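About Us - Drirnetti

Hi, I'm Intan Sembiring, and I look after the robot cells at Drirnetti. Shahab Shokri and I started this little shop in August, in two rooms over a bike store, and we've been fixing other people's arms (the robot kind!) ever since. Most of our work is plain upkeep — cables, grippers, mounting bolts, the stuff that wears out while everybody is busy with the software.

Our own two-arm cell is called Osman, and it's where we try out everything before it goes near a customer's machine. Both arms sit on one long base, so when I check one side for play I always do the other. I retighten the base bolts every 40 hours of running, wipe down the gripper fingers, then run a slow dish routine and listen. Shahab swears he can hear a dry joint from the hallway. I use a stethoscope.
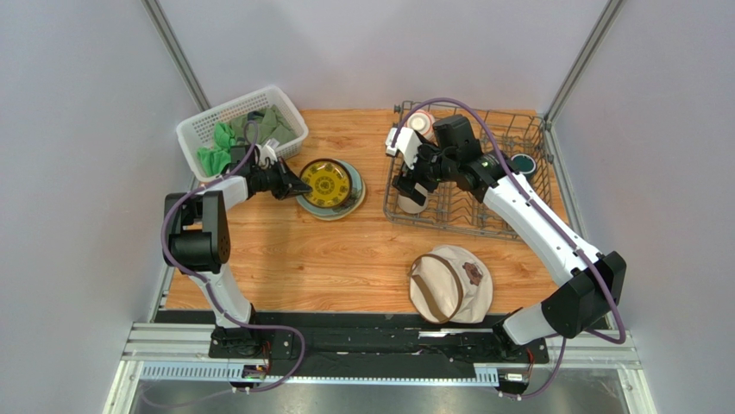

Osman on dish duty, with the right gripper on a white cup at the rack.

Cables are my pet subject, sorry! Ours are purple, and they run outside the arms with a good loop at the elbow. Pull that loop too tight and the connector at the gripper takes all the strain. I learned this on a job for Juvico, where I changed the same plug 16 times before I gave the cable more slack. Now I move each arm through its full reach by hand, power off, before I fasten a single tie.

We write everything down in the Kulta log, which is a fat green binder with 678 entries so far. If you bring us a cell, you get a copy of your pages, coffee stains included. Shahab handles quotes and pickups, and I'm the one to ask for if your gripper has started dropping things.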